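4. Delivery of the Somo self-guided walk

4.1 Content preparation

The Somo walk was written as a single loop through the old market quarter of Fodov, beginning and ending at the tram stop. The route was divided into 10 stops, each with one page of text and an audio track. The text for each stop was limited to what a visitor could read while standing on a sidewalk. Directions between stops were kept apart from the historical material and set in a different typeface, following complaints about an earlier pilot in which walkers had read past the turning instructions.

Two versions of the walk were produced. The document version was a printable file with a fold-out map. The application version ran on the visitor's own phone and played the audio when the visitor selected a stop by hand. Location-triggered playback was considered and dropped, as the narrow streets north of the market produced position errors large enough to start the wrong track. Both versions carried the same wording. The script was edited by Heather Mahuika, who also recorded the narration.

4.2 Purchase and download

Walks were sold through the Trorkent storefront. After payment, the buyer saw a confirmation page with a download link, and a message containing the same link was sent to the address given at checkout. Links stayed active for 5 days. A buyer whose link had expired could request a new one without paying again, and each such request was logged as a separate event.
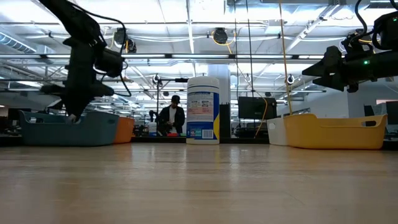 Figure 3

The log recorded the time of purchase, the time of each download and the version chosen. It did not record whether the walk was taken. For that measure we relied on a short return form, reached from the last page of the document version and from the closing screen of the application version. The form asked for the starting time, the stop at which the visitor finished, and any point at which the directions had been unclear. A free-text field was provided for other remarks.

Participation was voluntary, and no discount or other reward was offered. Forms that named no stop were excluded from the route analysis but kept for the analysis of remarks. Where the same purchase produced more than one form, as happened when couples or families bought a single copy, all of the forms were retained and linked by order number.

4.3 Route completion

The study period opened in August and closed on 22nd October. We received more than 100 usable forms. Completion is defined here as reaching the final stop on the same day the walk was begun. Visitors who skipped one or more intermediate stops but reached the end were counted as completing, and the skipped stops were coded separately.

Most early exits occurred at the Fehr bridge, where the route leaves the market streets and crosses to the river side. Remarks attached to these exits fall into two groups. The first concerns fatigue and the lack of seating on the approach to the bridge. The second concerns the map, which showed the crossing at a smaller scale than the streets before it, so that the remaining distance looked longer than it was. Users of the application version gave the second reason less often, which is consistent with the continuous scale of the on-screen map.

Remarks on unclear directions were concentrated at 2 stops, both of them at junctions where street signs are mounted above eye level. The wording at these junctions referred to street names alone. In the revised edition it refers to shopfronts and paving as well, and the scale of the printed map is held constant over the full route.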